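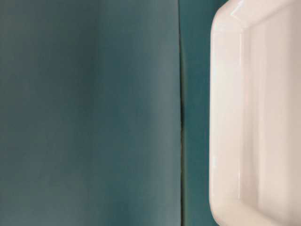
Why Does Bread Puff Up?

Flour does nothing. Leave a bag of it in the cupboard for a month and it will still be sitting there, being flour. Water isn't much livelier. So why does a lump of the two, with one or two extras, swell up until it pushes the towel off the bowl?

The short answer is burps. Very, very small ones.

Meet the burpers

Yeast is alive. It looks like beige dust when it comes out of the packet, and it is a kind of fungus, a distant cousin of the mushroom you pick off your pizza. Each speck holds a crowd of tiny cells, all of them fast asleep. Give them a drink of warm water and something to eat and they wake up hungry, much as you do.

What they like is sugar. You don't even have to add any. Flour is mostly starch, and when it gets wet, some of that starch is chopped up into sugars that yeast can eat. The yeast munches away and lets out a gas called carbon dioxide. It's the same gas that makes soda fizzy, and the same one you are breathing out while you read this.

Why the gas doesn't just leave

If you stirred yeast into sugary water, the bubbles would float to the top and pop, and you would have a cup of smelly froth. Dough is different because wheat flour has proteins in it. When they get wet they join up into long, stretchy strands called gluten.

Kneading tidies those strands up. You push, fold, turn and push again until the dough stops looking like something scraped off a boot and starts to feel like an earlobe. (Check your own earlobe. Wash your hands first.) By then the gluten has made a sort of net, and when the yeast burps, the net stretches and holds the gas in. Thousands of little balloons, all blowing up at once.

The bakery at the end of the street

Sorin Gavrilă bakes at Renside, in a shop that is nearly all oven. His son Lucian is 10 and does the poking.

Poking is a real job. When the dough looks about as big as it ought to be, Lucian pushes a floury finger into it. If the dent springs back right away, the yeast needs more time. If it fills in slowly, the dough is ready. If the whole thing sighs and sinks, somebody went off to read a comic.

Sorin likes his dough at 27 degrees Celsius, which is a warm summer day if you are a person and a very pleasant one if you are yeast. In a cold kitchen yeast gets sluggish and the dough takes ages. In water that is too hot, it dies, and then you can wait until September and your bread will still be a brick. Sorin once made a whole tray of bricks this way. He says they were rolls. Lucian has a different opinion.

Into the oven

The heat makes the gas in the bubbles swell, and the yeast has one last busy spell before it gets too hot and stops for good. The dough shoots up in the first few minutes. Bakers call this oven spring. After that the gluten and starch turn firm, so the loaf keeps its shape. Slice it and look at the holes. Every one of them used to be a bubble.

What about flatbread?

Plenty of breads have no yeast at all. A tortilla or a chapati is rolled thin and cooked on a hot pan, and sometimes it puffs up anyway. No burps this time. The water inside turns to steam, the steam wants out, and the bread blows up like a pillow until it finds a hole.

Try it yourself

You need a grown-up, a small bottle, a balloon, 2 teaspoons of dry yeast, 2 teaspoons of sugar and half a cup of warm water.

Put the yeast, sugar and water in the bottle and swirl. Stretch the balloon over the top. Stand the bottle somewhere warm and come back in an hour. The balloon should be sitting up.

When you take it off, keep your nose out of the way. It smells like old bread and socks.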